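Garment Care and Folding, Session 4: Knits with Zippers
Handout by Gemma Caruso, Vanville evening course
2023-03-17

Welcome back! Knits are my favorite session of the whole course, so bring the heaviest one you own.

1. Check the zipper first
Run a finger along the tape and feel for ripples. A rippled tape means the knit has stretched more than the zipper has, and you'll want to ease it back while you fold - gently, please. Metal teeth can snag fine stitches, so close the zipper before washing and turn the garment inside out.

2. Find the seams
Stitched edges are your handles! Line them up and the rest of the fabric follows surprisingly well. Look closely at the orange knit: you can make out the rows of stitches, the faint seam along the thick rolled flap, and the zipper curving down the right side with its small silver-gray teeth.

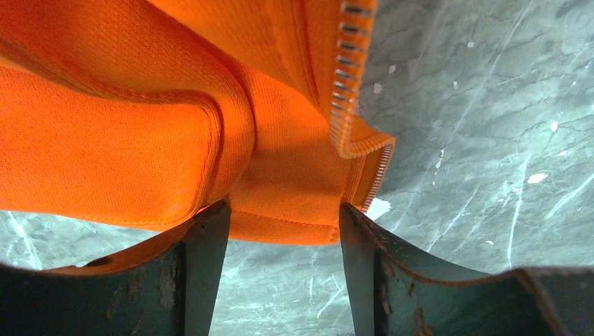

3. Fold, then roll
Sleeves in, hem up by a third, then roll toward the collar. Leave it a bit slack (Corrado's group rolled theirs like sleeping bags last time, and we had creases everywhere).

For next session: one knit, folded two ways, and your notes on which held its shape better.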